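Products > Website tools > Skoneo Markup Checker

Home Products Pricing Help Downloads Contact

Skoneo Markup Checker for WordPress

Finds heading, link and image problems across a whole site and lists them page by page.

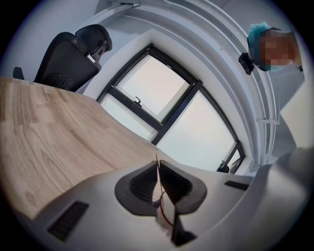

Desk by the window, with office chair.

Skoneo is a plugin that reads the finished pages of your site, as a visitor's browser would receive them, and reports faults in the markup. It works with any theme. You don't need to be able to write code to use it, though a few of the fixes it suggests will need somebody who can edit a template.

What it checks

Headings. Skoneo lists every heading on a page in order and marks skipped levels, empty headings and pages with no main heading. Headings that come from widgets and footers are shown in a separate column, as these are usually set by the theme and can't be changed in the post editor.

Page titles and descriptions. Missing and repeated titles are grouped together. Descriptions are checked for repeats but not for length.

Links. Internal links are followed to their final address, and any that pass through a redirect are noted. External links are checked once per scan. If a remote server refuses the request, the link is marked "not tested" and isn't counted as broken.

Images. Skoneo reports images that have no alternative text, and images where the text is just the name of the file. Decorative images with a deliberately empty text are left alone.

Canonical addresses. Each page's canonical tag is compared with the address it was fetched from. Differences are listed for you to look over -- many of them will be correct, particularly on shops with filtered product lists.

How a scan runs

Scans run in the background in batches of 50 pages. You can close the browser tab and come back later. Our test site has 1,094 published pages, and we scan it before each release on an ordinary shared hosting account.

If your host limits background tasks, set the batch size lower under Settings, then Scanning. A scan that is interrupted picks up at the start of the last unfinished batch.

Results are kept in your own database. Skoneo stores the latest 6 scans and deletes the oldest when a new one finishes. To keep a scan for longer, export it as a CSV file first.

Licences

Single: one live site and one staging copy.
Studio: up to 50 live sites, each with a staging copy.

Both licences last a year and include updates and support by email. When a licence ends the plugin carries on working, but it will no longer update itself. Moving a licence to a new address is done from your account page, and there is no charge.

Requirements

WordPress 4.7 or later
PHP 5.6 or later (7.0 or later preferred)
Permission to run scheduled tasks

Multisite is supported on the Studio licence only. Each site in the network counts as one live site.

Works with

Dokel, our redirect manager, can take a list of broken internal links straight from a Skoneo report. Choose "Send to Dokel" at the top of the link list. Both plugins must be on the same site.

Inamer renames image files and updates the posts that use them. It shares its settings screen with Skoneo if both are installed.

The Chowdhury theme has its heading levels set out in the template notes, and Skoneo reads these when it decides which column a heading belongs in. Child themes are recognised too.

Known limits

Content loaded by script after the page opens isn't read. Pages behind a login are skipped unless you add a test account in Settings. Skoneo doesn't change any of your content -- fixes are made by you, in the editor or the theme.

Changes in the current version

Released 26 December 2018
Block editor posts now link straight to the block with the fault.
Scans no longer stop at addresses containing accented letters.
The 2 export buttons have been merged into one menu.
Removed the old summary email, which was replaced in July.

Related products
Dokel Redirect Manager
Inamer Image Renamer
Chowdhury Theme
Skoneo Studio licence upgrade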